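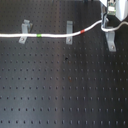

Label the Cord Before You Put It Away

Filed under: Opinion, Home & Workshop

Most homes I know have a drawer full of cords. Ours was in the hall, under the phone books we no longer get, and for years it would open only partway. When we moved in August I emptied it onto the floor and tried to match each cord to something we still owned. I gave up before supper. I could name very few of them, and I had bought nearly all of them myself.

My argument is a small one. A cord should be marked on the day it comes into the house, at both ends, by the person who knows what it is for. A bit of colored tape will do. If we did this as a matter of habit we would throw away less, buy less, and spend fewer evenings on our knees behind a television.

People who work with cables for a living already do it. I spent three summers pulling wire for a small outfit called Eltent, which fitted out dental offices and a few print shops. The rule there was that you did not let go of a cable until it was marked. Jericho Cabanatuan, who ran the crew, would pull down a run that had been finished without tape and have you do it over. I thought he was being hard on us. Then we were called back to an office where another firm had done the work with no marks at all, and we spent two days with a tester finding out what went where. The customer paid for those two days. The work itself would have taken a morning.

At home the cost is spread so thin that we don't notice it. You want to move a lamp, so you follow its cord down behind the bookcase, where it joins several others of the same black or the same white. You pull one and the clock goes out. You pull another and the router goes out, and someone shouts from upstairs. Every time this happens it takes a few minutes, and it has been happening in every house for as long as there have been power strips.

Then there are the power adapters, which are worse. Two adapters can have the same plug and put out different voltages. The print that tells you so is gray on black and very small. My neighbor Quang Hầu ran a 12-volt adapter into a radio that wanted less, and the radio has not worked since. He is a careful man. He had taken the adapter out of a box where everything looked alike.

The usual answer is that this problem is going away. Devices are moving to one kind of plug, and soon any cord will fit anything. I hope so, but I don't think it settles much. Cords that look the same on the outside can differ in what they carry. Some charge a phone and won't charge a laptop. Some move files quickly and some slowly, and some don't move files at all. When the plugs were different, the shape at least gave you a hint. With one shape for everything, the label matters more.

Another answer is that makers should do the marking. I agree, and I would be glad to see a plain printed band at each end of every cord sold, saying what it came with and what it can carry. The label maker I use, an Onumari, came with a cord that has nothing written on it anywhere. I had to print a label for it. But even a good factory mark can't tell me that a cord belongs to the lamp in the back bedroom. Only the household knows that.

I will grant the case against. Tape is ugly, and some people have taken trouble over their rooms. Tape also dries out and slides off, and then you have a sticky cord with no name. A label that has gone out of date is worse than none, as anyone knows who has trusted the penciled list inside a fuse box. If you move a cord to a new use you have to change its mark, and most of us won't always do it. My own system has slipped in places. There is a cord in the kitchen marked PRINTER that has run the radio since spring.

Even so, a partial system beats a drawer of strangers. I use color for the room and words for the device. Green is the living room, red is the kitchen, and the back of the house gets whatever is left on the roll – we are not strict about it. The tape goes a hand's width from the plug, where it can be read without pulling anything out. I did the whole house in two evenings. The rolls of tape cost less than one replacement charger.

As for the old drawer, I kept what I could name and took the rest to the electronics bin at the county yard. The man there weighed the bag and tipped it into a crate that was already full of the same thing, black and white and gray, all knotted together. A good many of those cords probably still worked. Their owners had no way to know what they were for, and by then neither did I.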